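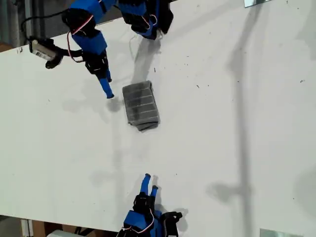

Robot arms at a white work table, with a folded gray cloth between them.

Ask what counts as a folded cloth and you will get a long pause from most people who build robots to do it. Then you will get a number. The number is usually very good.

At Grallden, which sells a cloth-handling system called Divisex, the number is 186 successful folds out of 200 attempts. It appears in the brochure in large type. What does not appear is a definition of success. Did the corners have to line up? By how much? Was a person allowed to flatten the cloth between attempts, or swap it for a fresh one? The brochure has a footnote, and the footnote says results may vary.

Complaints like this are old in the trade, and this year they produced a document. The Dresau guidelines, circulated in draft on 21 Nov 2018, run to 176 pages and set out how a test of cloth handling ought to be run and written up. Much of it is sensible. A lab should say which cloth it used, how the cloth was laid down before each attempt, and who decided whether the result passed. It should report every attempt, including the ones stopped early. If a person reached in, that goes in the log with the time.

So far, so good. I read all of it over two evenings, and my trouble began in section 7.

Section 7 covers the table. It asks for a plain, light work surface, even lighting and a fixed starting position for the arms between attempts. All of this makes one lab's results easier to compare with another's, and I understand why people want it. It also describes a place where almost no laundry has ever been folded. A hotel basement has dim corners and a pile of towels still warm from the dryer. A machine can follow section 7 to the letter and tell a buyer very little about Tuesday morning in that basement.

The authors seem to know this. A paragraph near the end recommends "additional trials under varied conditions" and leaves it there. No minimum, no list of conditions, no rule that the results be printed next to the good ones. I would trade the whole chapter on report formatting for one firm sentence on that point.

Then there is the matter of checking. The guidelines are voluntary, and a company may state that it follows them after filling out its own form. Ndlovu, a small test shop that has offered to run outside checks, quotes about three weeks per system. Grallden told me it welcomes independent testing in principle. It did not give a date.

Safety gets better treatment. The draft wants a marked boundary around the arms, a stop button within reach of anyone standing at the table, and a written rule on when hands may cross the edge. It says the rule applies to visitors and managers too. Whoever wrote that has worked in a lab.

Comments on the draft are open until the end of November. Mine will be short: define a fold, publish the failures, and let someone else hold the clipboard.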